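Hunside Garage -- Two-Post Lift and Bay Check, September
Done by: Carter Chan
Bays 1 to 4. Start 7:10 am, before first cars in.
Marks: OK / FIX / WATCH

1. Floor and anchors
Anchor bolts torqued, all bays -- OK
Concrete around base plates -- WATCH, bay 3. Hairline crack off the rear left bolt, same length as last time against the pencil mark. Re-mark next check.
Floor clear of oil -- FIX, bay 2. Drip under the power unit again. Wiped up, dry-sweep put down.

2. Columns and carriages
Columns plumb -- OK
Slide blocks -- bay 1 worn on the inside face, still over minimum. WATCH. Order a set now, Pranham took forever last time.
Grease on the tracks -- bay 4 dry from waist height up. Greased while I was there. OK now.

3. Arms, pads, restraints
Arm restraints engage when lifted off floor -- OK on 1, 2, 4. FIX on 3, front right gear skips a tooth. Arm can be pushed by hand with the carriage up. Bay 3 tagged out till its replaced.
Rubber pads -- two split on bay 2, swapped from the spares drawer. Drawer is now empty.
Pad height adapters -- one missing, bay 4. Check under the bench. If you borrowed it put it back.

4. Cables and hydraulics
Equalizer cables -- OK, tension even side to side. No broken strands.
Hoses -- OK exept bay 2, see leak above. Fitting at the pump, not the hose.
Fluid level -- topped up bay 2. Others fine. Check with lift fully down or it reads wrong.
Locks drop on both sides together -- OK, listened to every one on the way up and again coming down.

5. Storage and walkways
Aisle to the electrical panel open -- OK
Heavy stuff on low shelves -- FIX, Özkan brake parts still stacked up high. Move down.
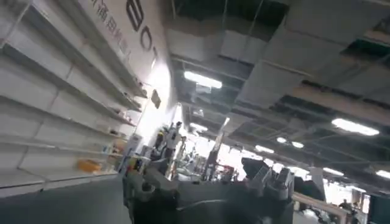

White shelving, left side.

Shelf labels -- half of them peeling. Not a safety item but reprint when somebody gets a minute.
Eye wash bottle in date -- OK
Extinguishers, gauge in the green -- OK, all. Tags initialed.

6. Electrical and controls
Up button stops when released -- OK all bays
Overhead shutoff bar -- OK on 1, 3, 4. Bay 2 sticks a bit, hit it twice to be sure. WATCH.
Cords and plugs -- FIX, drop light in bay 1 has tape on the cord. Taped is not fixed. Binned it.

7. Load test
Ran bay 1 and bay 4 with the shop van. Up to first lock, rock it, full height, hold 16 minutes, down. No drift on either.
Bay 2 not tested -- do it after the pump fitting.
Bay 3 not tested -- tagged out.

Paperwork
Capacity decals readable -- OK, bay 4 faded on one corner
Operator sheet posted by each bay -- bay 1 missing, printed a new one

Parts to order, Rilovby account, job no. 1034
- restraint gear, front right, bay 3
- pump fitting, bay 2
- slide blocks, one set, bay 1
- pads, box of them this time

Bay 3 stays down until I sign the tag off. Dont pull it to squeeze in an oil change. Recheck on bays 1 and 2 in 90 days with the WATCH items first.

C. Chan, finished 9:25 am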